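A short thread on the gripper fault we had in November, because a few people running the same Ciltis hand have asked what happened.

Short version: the gripper reported "closed, object held" when it had nothing in it. The arm believed it, carried on, and pushed down into the toaster oven.

We run the arm through toy kitchen tasks at the Mullance lab. Pick up an item, move it to the oven, let go, go back to the start. A full set is 400 picks and it normally gets through one without any help.

This set stopped at pick 116. The wrist came down too low, the force limit tripped and the arm locked. The force limit did its job. The part before it did not.

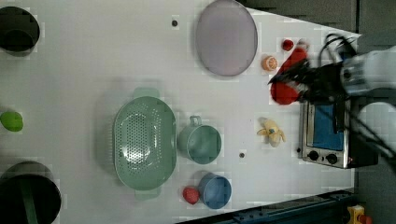
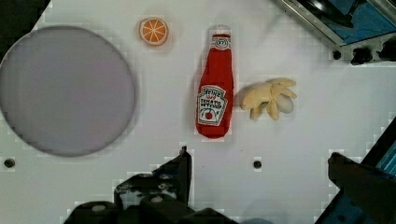
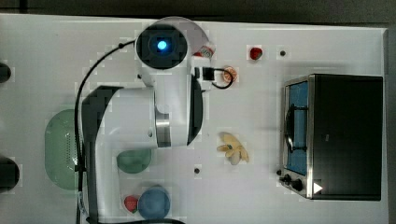

I pulled the logs that evening. The finger position sensor had been reading 4 mm out since the start of the set. On a hard object you would never notice, as the motor current gives it away. On soft things the current threshold is set very low, so the software was leaning on the position reading alone.

So: fingers shut on air, position says there is something between them, grip counted as good. The arm then used the wrong height for the release. With nothing in the hand it should never have gone near the oven at all.

The cause was dull. One of the sensor cables had been clipped too tightly when we refitted the hand, and every time the wrist turned past a certain angle it pulled on the connector. Straighten the wrist and the reading looked nearly normal, which is how it got through my morning check.

Damage: a scuff on one fingertip. I've replaced the tip anyway.

What I've changed. The cable has more slack and a second clip further down. The morning check now turns the wrist to both ends of its travel with the fingers open, then shut. Position and current both have to agree before a grip counts, even for soft items.

I also dropped the downward speed near the oven. It makes a set slower and I can live with that.

Since then it has done over 1,000 picks with no false grips. I don't call that proof. The connector is the same one and I'd like it swapped.

Trusico have the logs and say they'll look at the connector. If you have the same hand, check your cable with the wrist turned, and don't trust a reading taken with it straight.

Will add to this thread when I hear back.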